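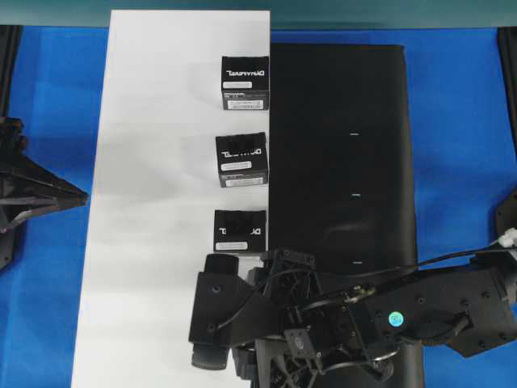
Keeping a Work Surface Flat, Clean and Square

Bench coverings, boards and mats

A bench top wears out in two ways. It gets cut and gouged, or it picks up glue, finish and grit that then transfer to the next job. A removable covering deals with both at low cost, provided it lies flat and is changed when it should be.

Fabric coverings

Cotton canvas is the usual choice. Wash it once before cutting to size, as new canvas shrinks. Cut it 4 inches oversize in each direction and fold the excess under the edge of the bench. Hold it with spring clamps or a strip of hook-and-loop tape. Staples work but leave holes, and they rust if you wet-sand anywhere near them.

Wrinkles matter more than they seem to. Thin stock laid over a crease will rock, and a knife line drawn across it will wander. Iron the cloth off the bench and roll it on a cardboard tube for storage. Folding puts the creases straight back.

Do not leave an oily cloth on the bench overnight. Rags and coverings with linseed oil or an oil-based finish on them can heat up and catch fire on their own. Spread them flat outdoors in a single layer until stiff, then dispose of them according to local rules.

Paper coverings

Heavy kraft or rosin paper suits glue-ups and painting. Tape the two short ends first, pull tight, then tape the long sides. Water-based glue will make the paper swell and buckle. For large glue-ups, lay wax paper over it along the joint lines only.

Butcher paper with a plastic coating sheds glue better but is slippery. Pieces creep under clamp pressure. Check alignment again once the clamps are snug and before the final turn.

White boards

A sheet of white melamine or painted hardboard is useful for sorting small parts and for checking edges against the light. Matte is easier on the eyes than gloss under a shop lamp. Pencil comes off with a damp cloth and a little baking soda. Marker needs denatured alcohol, and painted hardboard will lose some of its paint in the process.

Raw edges on hardboard take up water. Seal them with two coats of shellac. Mine were left unsealed for one wet April and swelled enough that a straightedge would no longer sit down on them.

Cutting mats

Self-healing mats close up after a knife cut but not after a saw cut or a chisel. Points to watch:

Heat. A mat left in a parked car or under a hot lamp will warp, and it rarely goes back. Never set a soldering iron or glue gun on one.

Storage. Flat, or hung from a full-width clamp. Hanging from a single corner hole will put a curl in it.

Cleaning. Cool water, a drop of dish soap, a soft brush. Work the brush in circles to lift fibers from the cuts. No acetone.

Rotation. Turn the mat end for end every few weeks so that the wear does not collect in one strip.

The Clovano mat I use has printed lines that are off by a hair over the full length. Most are. Use the lines for rough placement and a steel rule for the dimension.

Butting two surfaces together

Where a board and a mat sit side by side, any difference in thickness will catch the work as it slides across. Shim the lower one with sheets of card until a rule passes over the joint without clicking. Graham Marsden wrote in to suggest playing cards, and they are more consistent than cereal box.

A strip of nonslip shelf liner under each piece stops them from drifting apart. Do not use double-sided tape on a cutting mat. The residue attracts grit, and the grit prints through.

Checking for flat

Lay a straightedge along the length, across the width, and on both diagonals. Slide a strip of paper under it at intervals. Where the paper passes freely there is a hollow. Mark hollows in pencil and correct the bench itself before blaming the covering.

Sanding a wooden top level should be finished at 120 grit. Going on to 200 or finer gives a slick surface that coverings skate around on.

Replacement

Paper: each job. Canvas: when glue spots can be felt through the work. White board: when the face chips. Mat: when a blade begins to follow old cuts.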